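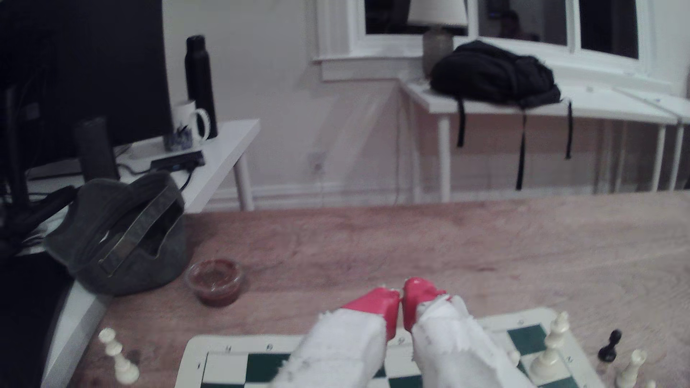

Gathering Demonstrations for a Chess-Handling Gripper: What We Got and What We Can Claim

Cleiton Mendonça
Final project report, Parkthorpe
Apr 29, 2019

Summary

The plan for this project was to collect 300 usable demonstrations of a two-fingered gripper moving chess pieces, train a small imitation policy on them, and report how often the policy could pick up a named piece. I collected 368 demonstrations and kept 300. The policy was trained. I don't think the success numbers I first wrote down mean very much, and most of this report is about why.

1. Background

Last August our lab section took over the arm setup that an earlier student project, Gretunis, had left behind. Their report says that people steering the gripper by hand can produce good training examples quickly, and that more examples are always better. The first claim is half true. I found no evidence for the second one in their files. They never trained on part of the data and compared it with the whole, so there was no way for them to know.

I chose chess pieces because they are cheap, they come in a few fixed shapes, and it is easy to say whether a piece ended up on the right square. I thought that last point would make labeling simple. It didn't, as explained in section 4.

2. Setup

The board is a roll-up one, green and white, with coordinates printed along the border. It lies on a wooden table in a shared room with desks, a monitor and the usual things people leave on tables. I did not clear the surroundings between sessions. My adviser wanted the background to vary, on the theory that a policy trained on a bare table learns the bare table. I agreed to this, but I want to point out that "varied" and "uncontrolled" are different words. We never logged what was lying around on a given session, so I can't say which objects helped, which ones hurt, or whether any of them mattered.

Both fingers are wrapped in white material with red rubbery tips at the ends. The wrapping frays. By the time of writing there are loose fibers along the edges, and in the wrist camera view the fingers take up a large part of the picture and hide much of the middle of the board. A policy that sees mostly fingers may be learning mostly fingers. I raised this early on, and the answer was that the operator could see well enough to finish the task. The operator was me, standing next to the table, with two eyes and a whole room to look at. The policy has the camera.

3. Collection

One demonstration was one move: close on a piece, lift it, set it down on the target square, open. Recording used Darkska, the logging program from the lab server, which saves the camera stream and the finger positions together. Targets were drawn from a printed list so that I wouldn't always choose the easy ones. I still skipped some. When a piece stood very close to its neighbor I would often go on to the next line and mean to come back, and there are fewer of those moves in the final set than on the list.

Kings turned out to be the easiest to lift, being tall. Pawns have a round head that the tips slide off if they close too high. My early pawn grasps were poor and my later ones were better, so the set contains two different ways of gripping a pawn, with nothing in the labels to tell them apart. I noticed this only when I watched the recordings in order.

4. Labeling and throwing things out

Of the 368 recordings, 68 were dropped. The written rule was: drop it if the piece falls, if the log has a gap, or if the final square is wrong. The trouble was with "wrong." A pawn set down across a line between two squares could go either way, and I was the only person deciding. I relabeled one batch of 50 after a break and changed my mind on 6 of them. That is a lot for a task I had picked because the labels would be easy.

There is also a question about what dropping failures does. Every example in the final set ends well. The policy has never seen a slip being corrected, and when it slips, it carries on to the target square with nothing between the tips and opens them there. Bezerra, the shared scoring script our section uses, counts a trial as finished when the fingers open over the right square. It does not check for a piece. My first success figures came straight out of that script, and I have taken them out of this report.

5. What the training showed

I trained once on all 300 demonstrations and once on half, chosen at random. Watching both run on the same starting positions, I couldn't reliably say which was which. It could be that the smaller set already covers what there is to learn from this camera angle, or that both are equally bad at the hard cases. I did not run enough trials to separate these, and I would be suspicious of anyone who claimed to from this data.

Both versions did better with tall pieces standing alone. Both had trouble when another piece was partly behind a finger in the camera view. I would have guessed as much before collecting anything.

6. What I would change

Keep the failures and mark them. A slip followed by a second try is probably worth more than another clean king lift.

Have a second person label at least part of the set, without seeing the first person's answers.

Move the camera, or add another one off to the side, before collecting anything else. I asked for this in the midterm review and was told to finish the set first so that it would be consistent. The set is now consistent, with the same blind spot in every recording.

Replace the finger wrapping on a fixed schedule and write down when. Grip probably changes as it wears, but I have no measurements.

Log the background. A snapshot of the whole table at the start of each session would do.

7. Files

The recordings are in the project folder on the lab server, with the dropped ones in a separate directory. They were not deleted. The label sheet has two columns for the batch I relabeled, first pass and second pass. The target list is there too, with the skipped lines marked where I could work out which ones they were. Whoever takes this on next should read the sheet before using the labels, and should not quote the Bezerra scores without watching the trials.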